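I've been promising a follow-up to the calibration post for ages, and it's Wednesday, I have coffee, so let's talk about why our planner kept dropping perfectly good plans on the floor.

Quick recap if you missed the last one. At Skutuseo we have a two-arm setup for stacking and sorting wooden blocks, and the software behind it is a thing we call Morum. Morum looks at the table, works out where the blocks are, decides which arm should take which block, and hands a list of motions down to the controller. I own the middle bit, the deciding. Sohail Lashari owns the controller and would like everyone to know that none of this was his fault (he's right, annoyingly).

So the symptom. The planner would produce a plan, the plan would look great in the viewer, and then the whole thing would get rejected a moment before execution. No crash and no red text, just a polite "plan stale" in the log and a fresh plan starting up from nothing. Then that one would go stale too! I left it running over lunch once and came back to 396 stale plans and not a single moved block.

My first guess was perception, because my first guess is always perception. Each wrist camera gives us a block pose of its own, and so does the fixed camera, and all of those get merged into one estimate. If they disagree even a little, the merged pose wobbles. And wood is a pain here: pale blocks on a pale table give you soft edges, and the detector likes to grab the edge of a shadow and call it the edge of a block. I spent most of two days plotting pose jitter and it was... fine? Under a millimeter once the arm had stopped moving.

Rukhsana Naqvi finally asked the question I should have asked on day one, which was "stale compared to what?" Good question. I went and read the check, which I wrote myself back in May, and it compared the timestamp on the plan with the timestamp on the newest block pose. Anything older than 900 milliseconds got thrown out. Sounds sensible, right? Except the planner was stamping the plan when it *started* planning. With one arm that hardly matters. With two arms it has to check every motion of one against every motion of the other, and that takes well over a second on our machine. Every plan was born stale. I had built a very fast plan shredder.

The fix came in two parts:

- The plan now carries the poses it was made from, and the check asks whether any block has moved more than 4 mm since then. The clock is still in the log, but it doesn't get a vote anymore.
- Only the blocks a motion touches, or passes close to, are checked for that motion. If something shifts at the far end of the table, the first pick goes ahead and we replan the rest in the background.

The second part was much more work than the first. It meant each motion had to know what it depends on, and my old plan format was just a flat list of joint waypoints with a name on top. I ended up stealing the layout from Brevgate, our old bin-picking project, where every step already had a little header listing what it expects to be true before it runs. Past me was apparently smarter on that one.

One more thing that bit us: when a finger covers a block, the fixed camera's guess for it goes bad right away, and the new check would see the "movement" and cancel. So each arm now takes a claim on its block as it closes in, and while the claim is held, the other views are ignored for that one block. The wrist view gets the final say until the gripper lets go again. Sohail added a claim flag on the controller side so that Morum and the arm can't disagree about who has what.

Some views of the blocks and grippers:

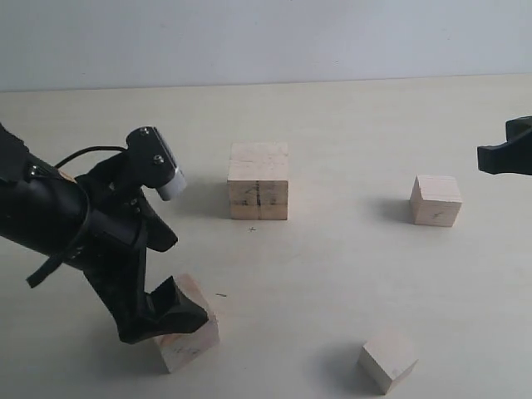
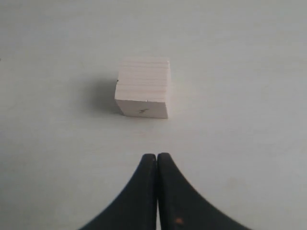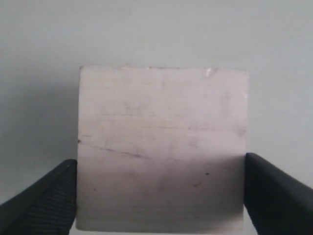

I ran the new version in a loop for the rest of the afternoon and the stale counter got to 6, total, and I could explain every one of them from the log. Four were me reaching in and nudging things on purpose, to be fair.

Still on my list: planning time itself, which I've now hidden instead of fixed. Roughly half of it goes into arm-against-arm collision checks between motions that couldn't possibly meet, so there has to be a cheap way to skip those – a coarse box around each sweep, maybe? Rukhsana thinks we should cache them between replans. I'd like to try the boxes first because it's less code, and I'm going to start on that branch tomorrow. If you've done this for two arms and have opinions, the comments are open.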